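Three weeks with the salt drawings

16 September 2022

I have been putting off writing about the residency at Balness because I wasn't sure what I had to say about it. I'm home now, the boxes are mostly unpacked, and I've had enough people ask that it seems easier to put it in one spot.

For those who haven't followed along, the Balness residency takes a small group of artists each year and puts them up in the old weighbridge building beside the salt works. You get a room, a shared kitchen, a bench in the long shed and a small materials allowance. At the end there's a group show at the Kundstead, the gallery in town. There were 6 of us in my group. Two painters, a weaver, a couple who make sound pieces together, and me.

My proposal was for a set of drawings made with brine. The idea was simple. You draw on heavy dark paper with a strong salt solution, leave it flat, and the line appears as the water goes. I'd done small ones at home at my own kitchen table with table salt and they came up nicely, a sort of furry white line with a hard edge on one side. I wanted to do them large, with brine from the works, and I wanted to make one for every entry in the old weighbridge ledger for a single year. The ledger is kept in the town library. The year I picked has 1,166 entries.

I did not make 1,166 drawings. I'll get to that.

The first few days went to learning the brine. What comes out of the ponds late in the cycle is thick and slightly bitter smelling, and it has other things in it besides salt, so it dries differently from what I was used to. Some of it never fully dries. On a humid morning the lines I'd thought were finished would go glassy and start to creep. I lost a whole day's work that way because I'd stacked the sheets, and they stuck to each other. After that I used the racks the painters weren't using and left a gap between every sheet.

Paper was the other problem. I'd brought a roll of black cotton paper from Vamstead, the same stuff I've used for years for charcoal, and it buckled badly. Stretching it first helped. So did working in from the edges with less liquid than I thought I needed. By the end of the first week I had 7 sheets I was prepared to show another person.

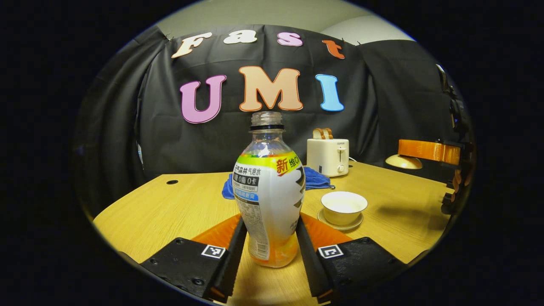 One of the comments on my last post asked whether it wasn't a bit precious to make work that falls apart, when galleries already have trouble looking after the things they've got. I've thought about that one a fair bit. My view is that I'm not asking a gallery to look after these. The drawings were made for one room and one show, and when the show came down I brushed the salt back into a bucket and kept the paper. The stain stays in the paper, so there is something left, but it isn't the drawing. If a collection wanted one I'd tell them the same thing. I do take the point that it is easy for me to say that when no collection has asked.

Back to the ledger. Each entry gives a date, a load, a carter's mark and a weight. I'd planned a separate sheet for each, with the weight deciding the length of the line. In the second week I sat down and worked out what I could get through at the rate I was going, and it was nowhere near. I could have made them smaller, or asked for help, or cut the year down to a season. What I did in the end was put a whole month on each sheet, one line per load, and let the busy months fill up until the lines ran together. The summer months are nearly solid white. The winter ones have a handful of lines and a lot of black paper.

I think that was the right decision and I wish I'd started there. The separate sheets were a nice idea in the application and would have looked like a filing cabinet on the wall. Twelve big sheets in a row could be read from across the room, and you could see the year go up and come down again without anyone explaining it.

The hang took longer than the drawing. The Kundstead has picture rails and plaster that won't hold a screw, and salt drawings can't be tipped upright without shedding. We tried one with a light spray of fixative and it killed the sparkle completely, so that was out. The sheets ended up on low trestles, tilted a few degrees, down the middle of the back room. People walked along both sides. I'd have liked them a bit higher for anyone in a wheelchair, and I've made a note of it for next time. The tilt was as much as the salt would put up with.

Lighting made a huge difference. The gallery's spots come straight down and flattened everything. Once we'd turned most of them off and set two floor lamps at the far end, the lines threw small shadows and the surface looked like something. I'd budgeted nothing for lighting. The lamps were borrowed from the residency kitchen and I am grateful that people put up with eating dinner in the gloom for a fortnight.

A word on the rest of the show, since I'd hate this to be all about me. The sound piece was in the front room and played the pump house at the works, slowed down, through speakers under a bench. You felt it in your legs before you noticed you were hearing it. The weaver had done a long narrow cloth in undyed wool that had been soaked in the ponds and hung to dry outdoors, and it had gone as stiff as a board. The painters both did the shed, from opposite ends, which they hadn't planned. They ended up hanging their pictures facing each other.
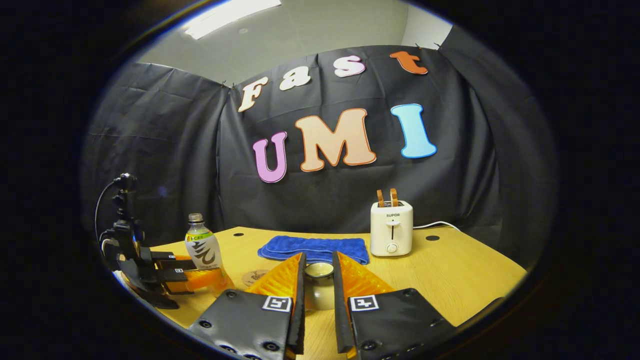 Did the residency pay for itself? For me it came out slightly behind, once I'd counted the paper, the freight on the paper and the paid work I turned down at home. The allowance covered the trestles and most of the fuel. The room was free and there was a box of vegetables on the step twice a week. If you have rent to keep up somewhere else while you're away, do the sums before you apply.

I'd also say to ask about the shed. It's a good big space with a concrete floor, but it has one tap, at the wrong end, and the roller door doesn't come all the way down. For what I was doing the draft was useful. For anyone working with loose pigment or fine paper it would be a nuisance.

The other thing I'd ask for is time at the end. We had 3 days between the last working day and the opening, and one of those went to carting everything into town in the back of a ute in several trips, very slowly, with the sheets lying flat. I lost some colour off the edges of two of them on the cattle grid. I redrew one on the spot in the gallery and left the other as it was.

I've kept a few litres of brine in sealed jars and I'm going to try it on the unstained offcuts over the next month or so. I've also been asked whether the sheets could go up again at the Afolabi, which is a much smaller room with no daylight. They'd need to be redrawn from scratch. The old stains would show through under the new lines, and I quite like the thought of that, but I haven't said anything definite. The paper has to be flattened first and that means finding somewhere to put twelve large sheets under boards where the dog can't get at them.

The ledger is back on its shelf at the library, for anyone who wants to look. Ask at the desk and wash your hands first. The September pages are the best ones – somebody was keeping the book that month who couldn't spell and drew a small bird beside the heavy loads.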